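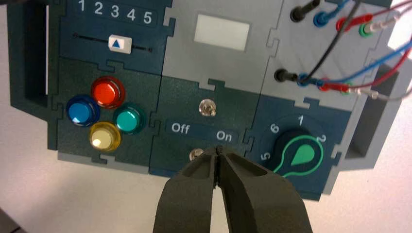 The Dalldale Observatory is a small public observatory used mainly for timing lunar occultations, the moments when the Moon passes in front of a star. It was founded by Oksana Ivanyshyn and Demyd Semeniuk and stands 871 meters above sea level. Visual observers there rate the steadiness of the air from 1 to 5, the same numerals printed across the navy tile with the white slider knob. Ratings of 1 or 2 are kept in the log but left out of the yearly report.

The main instrument is the Balley reflector, a Newtonian telescope with a mirror 200 millimeters across. A smaller refractor of 80 millimeters serves as a guide scope.

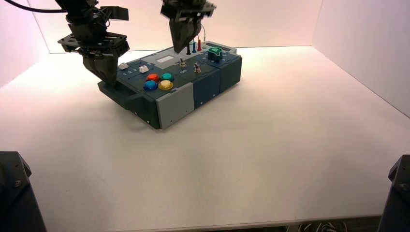
Focus and tracking on the reflector are handled from a hand unit built by Vitalii Hladun. It is rectangular, a shape it shares with the dark slate-teal box on the white tabletop, and its controls are likewise on the top face. The unit was rewired in October after a fault in the focus motor. Marta Fedoruk has compiled a list of 29 grazing occultations timed at the site.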